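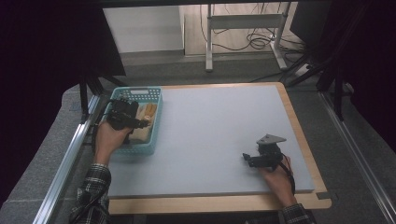

Kevser Saraç told the Kerslake Community Kitchen that she had never baked a loaf in her life before the free bread nights started, and that her family now asks for hers by name. Stories like that one are why the kitchen is bringing the program back this March, bigger than before and with a second oven!

Bread Nights at Kerslake will run for 20 evenings in the old Pineck bakery building, with doors opening at 6:30 p.m. Each class covers one bread from start to finish, from flatbreads and soft rolls to rye and a braided holiday loaf (yes, the braid is easier than it looks). Flour, yeast and pans are provided, and everyone takes home what they bake.

Last season the kitchen's ovens turned out 2790 loaves, and many of them went straight to neighbors who couldn't make it to class. We loved every floury minute of it.

"I have taught baking for a long time and I still get excited when a beginner's dough rises," said Aníbal Lozano, lead baker at Kerslake. "This year we're adding a sourdough series, and I can't wait to hand out the starter."

Fadime Şimşekoğlu will teach the flatbread classes, and Ihor Vasylenko returns with his dark rye, which filled up first last time and will probably do so again.
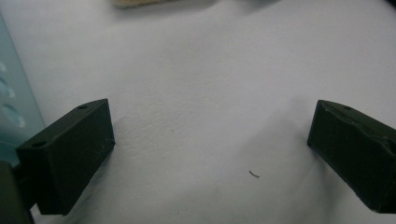
How to Sign Up

Classes are free and open to anyone age 12 or older. Children under 16 should come with an adult. Sign-up sheets are at the Kerslake front desk, and each class has room for 41 bakers. Please mention any food allergies when you register. Bring an apron if you have one, and a clean towel to wrap your loaf for the trip home.

Press contact: Necati Kocabaş, Kerslake Community Kitchen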